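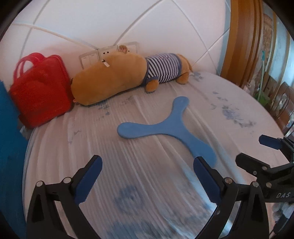
Projects > Student Robotics > Dokico Gripper Club > Funder reports

Second progress report to the Naidu Fund

This report covers the period from the start of the spring term to the end of July. It follows the same headings as the first one, with the budget note moved to the end as you asked.

Work done

The club has moved from single-gripper exercises to work with two hand-held grippers on one table. Students now practice approaching the same object from two sides and agreeing who closes first. The main practice object this term has been the blue three-armed boomerang. It lies flat, so the fingers have to come in low, and the arms give students several places to try a grip. We keep a plush toy and a red bag at the back of the table so that the views recorded from the grippers have other things in them besides the target.

By the end of July the students had recorded 272 attempts. Each one is logged on a sheet with the starting position, which arm of the boomerang was the target, and whether the student counted it as a clean grip. The sheets are typed up into a shared table at the end of each session. The first weeks are patchy and a few rows have no starting position. We have left those in and marked them.

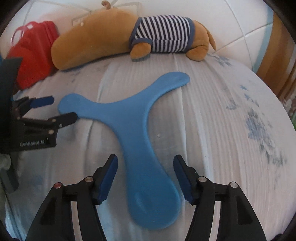 Students tend to open the fingers wide, straddle one arm of the boomerang and then wait too long before closing. The second student often gets there in the meantime, and the two grippers end up pulling against each other. We changed the routine in May so that one student calls the approach and the other calls the close. The log shows fewer abandoned attempts after that, but the group was also more practiced by then, so we don't want to claim too much for it.

We kept the flowered tablecloth for all two-gripper sessions. It creases easily, and students have been told to leave the creases alone between attempts unless the object won't lie flat.

Attendance

The club has 10 regular members. Two joined after the open evening at Fikico and needed extra time on the basics – this took up most of one month's sessions for the older students who were helping them.

Problems

Labeling is slower than planned. We had hoped to have the Nirkix exercise, our sorting task with small parts, ready by June. It is now set for the fall term. We also lost 4 sessions to building work and have made up half of them.

Budget

Of the $3000 awarded, the largest share has gone to room hire and storage. Replacement finger pads have cost less than expected. We would like to move the remainder of that line to printing and a second storage drive, and ask for your agreement before we do so.

Next period

Finish labeling the boomerang attempts. Start the Nirkix exercise with the older students. Send you the revised log sheet with the next report.

Filed under: Grants, Student projects, Robotics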